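Workshop notebook, August

Dye trials, fourth batch. Mostly weld and madder this time, on the Wekberg wool, with two skeins of the older Stalivley yarn put through the same pots for comparison.

Total fiber on hand this morning was 1,199 g by the big scale. I set 1,000 g of that aside for the alum mordant and kept the rest back unmordanted for the iron test, which I did not get to. Alum at 12 percent of fiber weight, no cream of tartar. Yareli Cortés still thinks we should use tartar with the madder. We have one more batch to settle it, and I would like to change only one thing at a time.

Mordant bath: wool soaked overnight in plain water with a drop of dish soap, then into the alum at room temperature. Brought it up slowly over an hour, held it just under a simmer for another hour, turned off the burner and left it. The thermometer clipped to the big pot reads high by two degrees against the glass one. I have been writing down the glass one since the second batch. Anything in batch one is off by that much.

Madder. Ground root from the Tapia order, 246 g, which is the last of that bag. Rinsed twice in warm water to take off some of the yellow and brown, then steeped. The rinse water went into a bucket and I dyed a small scrap in it, which came out a flat peach. Might be useful. Main pot held at 60 C for two hours. It crept up to 68 once when I was on the phone, and I think that shows in the second skein, which leans brown on one side. The first skein is a clean brick red. Not as deep as the Pullilley reference card but close to it in daylight.

I added a spoon of chalk to the pot halfway through. Our water is soft and batch two came out too orange without it. I should have weighed the chalk. Next time weigh the chalk.

Weld. Dried stems and leaves, chopped with the garden shears, simmered for 40 minutes and strained through the old pillowcase. The smell was worse than last time and got into the hallway. Good strong yellow in the alum wool on the first dip. The second dip was noticeably weaker, and the third was hardly worth the gas. Stalivley yarn took the weld unevenly, with pale patches where the ties were. The ties were too tight. Figure-eight ties from now on, loose enough to get two fingers through.

Sample storage. The shoebox system has run its course. Snips from different batches keep ending up in the same envelope, and two of the tags from batch one have faded past reading. Going over to something with compartments, one snip and one tag in each, madder in the front row and weld in the back. Tags in pencil only. 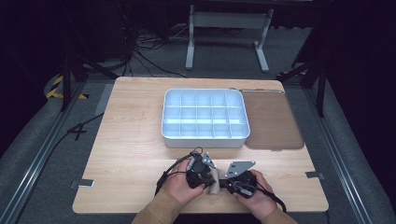

Divided tray and its lid, before any samples went in.

Wash and light tests. I cut a short length from each skein, knotted it together with undyed wool and cotton, and washed the bundle by hand at 40 C. The madder did not mark the cotton. The weld left a faint yellow on the wool strand next to it — could be loose dye I failed to rinse out. Repeat after a proper rinse before drawing anything from it.

For light, wound cards are taped in the south window with half of each covered by black paper. Same arrangement as batch three. The batch three weld has already lost something on the uncovered side. The madder has not changed that I can see. Please leave the blind up, and please do not move the cards to get at the plant.

Problems and loose ends:

The small burner goes out at its lowest setting. Use the left one until it is fixed.

Strainer has a tear near the rim. Madder grit got through and took three rinses to shake out of the first skein.

The exhaust madder bath is in the lidded bucket under the bench. Good for one more pale batch if it is used soon. If it smells sour, pour it out.

Order more alum. Ask Tapia whether the next root is from the same harvest, and if it isn't, get a small bag first.

Iron test moved to batch five, along with the tartar question.

3 comments

marl_and_madder
Did you try holding the madder lower for longer? I stay at 55 and leave it overnight and get almost no brown.

Yareli Cortés
I still want the tartar. Also the blind was down when I came in at 3, so I put it back up.

twoplyfran
What weight is the Stalivley yarn? Mine goes patchy in weld however I tie it, unless I soak it for a full day first.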